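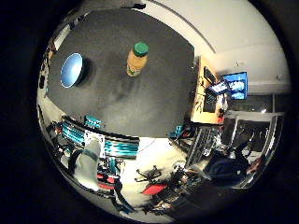

Bowl and juice on the round table

Subject: Re: [pommont-history] the "lost" Cormier logs

I've read the file twice now and I'm still not ready to put it on the wiki as fact. Sorry, I know people were excited.

For anyone who joined the list recently: the Pommont comic had one official forum, Senora, and when half the regulars walked out they set up Pestmont. Everyone agrees on that much. What we've never had is the chat where it happened. All we had was Cormier's blog post saying that the Senora mods had promised the cast page to two different fan artists, and that when the artists compared notes in the chat room it blew up. Cormier wasn't neutral. Cormier was one of the two artists.

So now a text file shows up, and it says exactly what Cormier always said. It runs to 1,346 lines. The person who sent it got it from somebody who got it from a Pestmont admin, and no name is attached to either of those steps.

My problems with it, in the order I hit them:

The time stamps are in 24-hour format from top to bottom. Every other Senora log we have uses am and pm, including the one from the same week. Could be somebody's client settings, sure. But then the join and leave messages ought to look different too, and they match the public bot's format down to the asterisks.

Line 191 has Cormier mention "the other board" by name. Pestmont didn't have a name yet. The naming poll went up in April, after the fight, and we have the poll saved with the early joke options still in it. I suppose the name could have been floating around in private first. I'd like to see one other place where it was.

Then there's the typing. Anyone who has read the old threads knows Cormier never used capitals and put two spaces before every exclamation mark. In the file that habit comes and goes. The first part has it, the long speech in the middle doesn't, and it comes back near the end as if whoever it was had remembered.

None of this proves the file is fake – people do edit logs for length and clean them up before passing them on, and an edited real log would look odd in some of these same ways. But the wiki page currently says "the full chat has been recovered," and I don't think we get to say that.
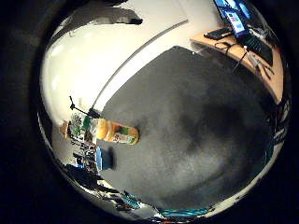
Has anyone asked the Pestmont admins whether they kept their own copy?

They were asked last spring and the reply was that the server backups start after the move, so anything older would have to come from a member's own computer.

Which leaves us with private copies. If you were in the room that night and your client kept logs, even a short piece would help. I don't need the fight itself. Ten minutes of people talking about their homework would let us check the time stamps and the nicknames, and then the rest of the file could be judged against that.

I'd also ask that we stop adding quotes from the file to the individual character pages. I took out the ones on the Duchess page last night and somebody had put them back by breakfast. If it has to be there, put it under "Disputed" with a note on where it came from. The Cormier page has 39 footnotes and a good many of them now lead to this one text file, so anyone clicking through gets the idea that there are lots of sources when there's a single one.
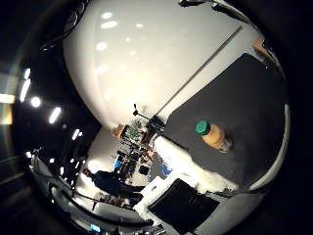 Gráinne Costello wrote on 14th November:

> I think you're being too hard on it. Cormier's story hasn't
> changed in all these years, and the log backs it up. The mod
> called Tansy says "i told you both yes because i didn't think
> either of you would finish it" and that sounds so much like
> Tansy that I can't picture anybody making it up. Also, who
> would bother? Hardly anyone outside this list remembers
> the comic. I vote we keep the section as it is and add the
> log in full as an appendix.

The Tansy line is the one part I'd like to be real, and that makes me more careful with it. It does sound like Tansy. It also sounds like the Tansy in Cormier's blog post, where a very close version of the sentence appears, and a person building a fake would have started from that post. The story staying the same doesn't tell us much either if the log was written from the story.

As for who would bother, this fandom once had a months-long argument over a forged sketch of a background goat. Somebody bothered.

I'm against the appendix for now. Hosting the whole file on our site gives it our name, and other sites will copy it from us and leave off the note. I'd be fine with a short paragraph saying a file exists, what it claims and why it's in doubt. I can draft that this weekend and send it here before it goes up.

Gráinne, do you still have the original email the file came with? Please forward it with the full headers if so, and the attachment as you got it. The copy on the wiki was pasted into a page, so the file dates are gone.

Dayana Espinoza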